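Thursday, notebook, Clindero parser

Picked up the type conversion bug in the config loader. The Meditz import has 1,039 records and 269 of them came through with the timeout set to zero. No exception, no warning. The string was going into an int field by way of our own Duration class, which has a conversion both ways.
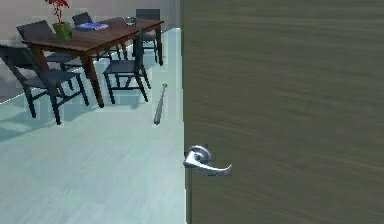 Marked the single-argument constructor explicit and rebuilt. The compiler then refused 3 call sites, 2 of them in code I had thought was dead. I want the public side of Duration kept small, the way a door with a lever handle on a plain face gives you one thing to take hold of. At the moment it has four ways in and I can't say which one a given line uses without stepping through it.

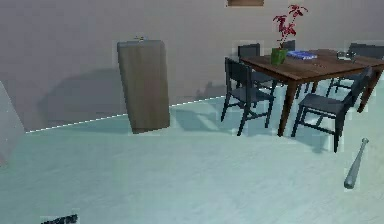
Grabowska build notes
Kept by the library maintainer

Removed the conversion to int and put in a named function, toSeconds. Longer to type but I can search for it. The Dolasik tests still fail on negative values. That is an older fault, in the rounding, and I have left it alone for now.

Tried a template version of the loader as well. The error messages ran to several screens and the build got slower, so I backed it out.
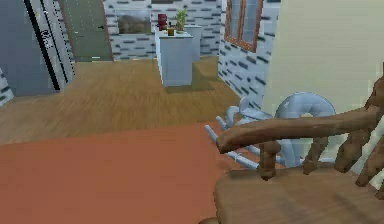 The plain overloads are back in and everything compiles clean with warnings on. Reran the import before lunch: no zero timeouts. Still to do: same change for the Size class, and ask whether anyone outside the group calls the old conversion before I merge in March.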